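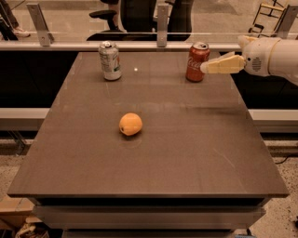

Two cans and a piece of fruit on the tabletop.

When the annual statement lands on the mat

If you are anything like me, the envelope from your pension company goes straight into the drawer with the takeaway menus and the spare fuses, and there it stays until you need a fuse. I did this for years. I had three pensions from three different jobs and could not have told you within a country mile what any of them was worth, and I write a money newsletter, so please don't feel bad if you are the same!

July always brings a little flurry of letters from readers on this subject, as a good many schemes send their statements out in early summer, and this year the postbag has been fuller than usual. So I thought I would take the whole of this item to go through what one of these statements says, which bits deserve a proper read with a cup of tea, and which bits you can safely skim.

Start with the dullest page, the one with your name and address on it. I know, I know. But Xolani Shezi, who many of you met at our evening in Nutby, wrote to tell me that one of his old schemes had been posting statements to a flat he left long ago, and it was only when he rang about something else that he found out. Check the address, check your date of birth, check the spelling of your surname, and check the retirement age they have put down for you. That last one matters more than it looks. Many schemes pick an age when you join and never ask again, and some of them begin moving your money into quieter sorts of investment as that age gets nearer. If they think you are stopping at 60 and you are planning to go on until 67, you may well want to tell them.

Next, find out which kind of pension you have got. There are two main sorts, and the statements look quite different. If yours promises you an income, so much a year for life from a certain age, it is what people call a defined benefit or final salary scheme (or career average, in the newer ones). If yours shows a pot of money with a value on a particular date, it is a defined contribution scheme, and what you finally get will depend on what goes in, how it grows and what is taken off in charges. Most people who have changed jobs a few times have the second sort, and some have one of each.

With a pot, you will see what it was worth at the start of the year and what it is worth at the end. Please don't stop there. In between should be a line for what you paid in, a line for what your employer paid in, and a line for tax relief if your scheme works that way. Get out a payslip and compare. A reader from Wynne did this last summer and spotted that one month's payment was missing altogether. It came to £369, employer's share included, and a polite letter to the payroll office got it put right. She would never have noticed from the total, which had gone up nicely all the same.

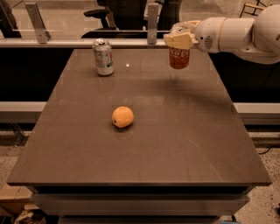
Then come the charges, and I do wish they were printed in bigger type. They are usually given as a percentage, which sounds like nothing at all, so I find it helps to turn them into pounds. On a pot of £20,000, a charge of half a per cent is £100 a year, and a charge of one and a half per cent is £300 a year. Now, a higher charge isn't always wrong, and you may be getting something for it that you want, but you ought to know that you are paying it. If you can't find the figure on the statement, ring up and ask for it in writing. They have to tell you, and in my experience the people on the phone are perfectly nice about it once you get past the music.

The page that causes the most upset is the forecast. It tells you what your pension might be when you retire, and it is very often smaller than last year's forecast even when you have paid in faithfully every month. I had a long letter about this from Radka Stojanović, who was quite cross, and I don't blame her. The thing to remember is that the forecast is built out of guesses: how fast the money will grow, what prices will do, what sort of income you will choose to take. The companies have to follow rules about those guesses and the rules get changed from time to time, so a forecast can drop without a single pound having left your pot. The figure is also normally given in today's money, to show you what it would buy now. Read it as you would read a long-range weather forecast, with interest and a raincoat handy.

Radka's other question was whether she ought to bring her old pensions together into one. I can't answer that for her or for you, and anyone who answers it quickly should be treated with some caution. It does make the paperwork simpler, and I am all for simpler paperwork. But older schemes sometimes have valuable extras tucked away inside them, such as a guaranteed rate when you come to buy an income, or the right to take your money earlier than you could elsewhere, and these can vanish for good once you transfer. With a defined benefit scheme you need to be more careful still, and in many cases the law says you must take regulated advice before you can move it. Write to each scheme before you sign anything and ask, in so many words, "What would I lose if I left?"

Do have a look at who gets the money if you die, too. There is generally a form, called an expression of wish or a nomination, and a great many of us filled it in on the first day of a job, put down whoever we were living with at the time, and never gave it another thought. I found that one of mine still named my mother, bless her, who had been gone for some years. It took me ten minutes to change it online and I felt a good deal lighter afterwards.

If you know you had a pension somewhere but the firm has been swallowed up or has changed its name, the government runs a free tracing service that will give you contact details for the scheme. You will want the employer's name and the rough dates you worked there. It won't tell you what the pension is worth, mind, only who to write to. Beware of any company that rings you out of the blue offering to do the same thing for you. Cold calls about pensions are against the law in this country, so put the phone down, and don't worry about being rude.

Last of all, your State Pension is a separate matter and won't be on any of these statements. You can get a forecast for that on the government website or by post, and it will show you any gaps in your National Insurance record. I will go into gaps properly next time, as there is a fair bit to say about which ones are worth filling and which ones aren't.

If you have a statement that makes no sense to you, do write in and tell me which part has you stuck. Please cover up your policy number and National Insurance number before you send me a copy!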